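Clondotus Recording Kit for two-armed robots

Sold by Broltgate. Reviewed for the equipment pages by Rodrigo Veloso.

14 comments | 5 shares

Every kit for teaching robots by example promises the same thing: plug it in, sit someone down at the controls, and by teatime you'll have a pile of clean recordings your learning system can use. I've bought enough of them to stop believing the teatime part. The Clondotus is better than most, but the leaflet needs reading with one eyebrow up.

What you get is a pair of hand controllers, a head camera with its mount, a recording box and the software, called Cloton. The operator moves, the robot copies, and the box saves the camera picture alongside the joint positions and the finger positions. Each go at a task is saved as an episode. At the end the operator presses a pedal for "keep" or "bin". The pedal is the best thing in the kit. I have no idea why other makers still want you to let go of a controller and find a mouse.

What the leaflet says and what we found

"Ready in minutes." Our first set-up took most of a working day. Ngọc Tô, who did the wiring, says four hours of that went on getting the two arms and the camera to agree about the time. Once done it stayed done, and I'll give them that.

"Works with any hand." It works with hands on their list. Ours were on it. If yours aren't, you write the hand file yourself, and the guide to doing so is a page and a half long.

"Thousands of examples a week." We recorded 1624 episodes over the whole of February with two operators taking turns. After checking, 216 of those went in the bin, mostly for dropped frames or an operator losing track of which object was next. A careful team might do better. A careless one will do much better on paper and pay for it later.

Tabletop work

Broltgate pushes this kit for sorting and tidying small objects on a table, and that is the job we gave it. Eliécer Cuervo wrote our task cards: pick up one named thing, move it, put it down, leave everything else alone. Small flat things are the hard part. A card case or a paper tag gives the fingers very little to get under, and the controllers give you no feeling of touch at all, whatever the word "responsive" is supposed to mean in the leaflet. Operators learn to judge it by eye. Rohani Sitompul got good at it. I didn't.

The sales pages also show plain white tables and neat rows of blocks. I'd ignore those. A learning system fed on blocks learns blocks. Use cloths with a loud pattern, thin things, crumpled things, things with tassels, and change them often.

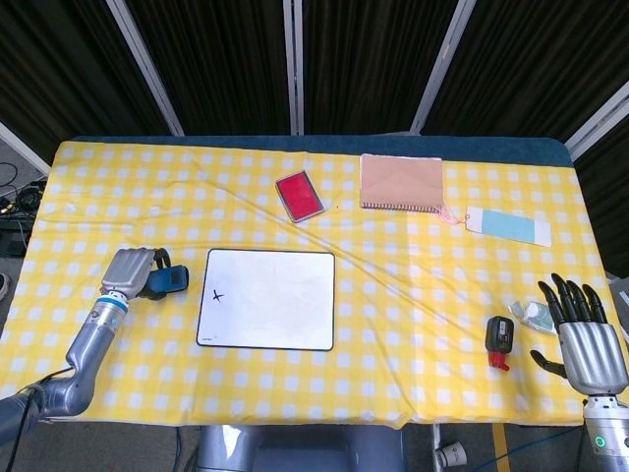 Can one person run a recording session alone?
With the pedal, one person can record, but laying out the objects between episodes is slow going without a second pair of hands.

Price and support

Broltgate quotes by email only, which I dislike. Ask for the spare pedal and the longer controller leads to be put on the same quote, as they cost more bought later. Support is through Nijs, who answered within a day when we wrote in the morning and not at all when we wrote after five. Traian Lazăr there did send us a fix for the dropped frames, and the binned share fell afterwards. Whether that was the fix or our operators getting better, I couldn't tell you.

Worth buying if your hands are on the list and you have someone patient to do the wiring. Ask for a trial first, and bring your own objects to it.

Share this page (5) | Read all 14 comments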